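Call for Participants: The Locked Room Reading Group 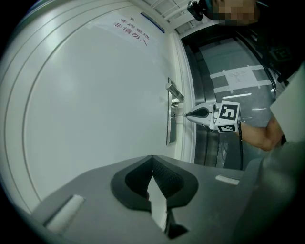
White door with a sign in red Chinese characters asking people not to enter a storage room without invitation.

Trivano Reading Rooms is looking for 9 readers to spend the fall and winter arguing about locked-room mysteries, and to be paid a little for it. The amount is $305 for the whole run, in two installments. Please do not give notice at your job.

The group meets every other week in the evening, on video, for two hours. We read one book per meeting. Some are well known, some have been out of print since before your parents met, and a couple deserve to be. Alongside the books we will read six new stories submitted to the Elletti Prize for short crime fiction, with the authors' names removed. Your comments go to the editors of the Beddoe Quarterly, who are putting together a special issue on impossible crimes for May and would like to know what ordinary readers make of them before the professors get in.

What we ask of you

Finish the book. In the spring group several people formed strong opinions on the basis of the first chapter and the back cover, and defended them for an hour.

Write one page after each meeting. Tell us when you guessed the solution, if you did, and what tipped you off. "I knew it all along" will be sent back for more detail.

Be willing to say that a classic bored you. Be equally willing to hear from someone who has read it eleven times and owns the map.

Who should apply

Anyone over 18 who reads English comfortably and has a working internet connection. You do not need a degree in literature. If you have one, we will try not to hold it against you. Published crime writers can't take part this time, and neither can anyone who has entered the Elletti Prize this year, for reasons any reader of the genre should be able to work out.

We especially want people who don't usually read mysteries. The spring group was made up almost entirely of fans, and by the third meeting they were solving each other.

Books

We supply them, as paperbacks or e-books. Paperbacks are yours to keep. Margins may be written in.

How to apply

Send up to 30 lines on a book whose ending annoyed you, any genre, through the form on the Pusix page. Spoil it as thoroughly as you like. No résumés, please. Put your time zone at the top, and tell us which weeknights are impossible.

Applications close on Thursday, September 17, 2020, at midnight Eastern. Everyone gets an answer, including people who write 31 lines, though theirs will be shorter.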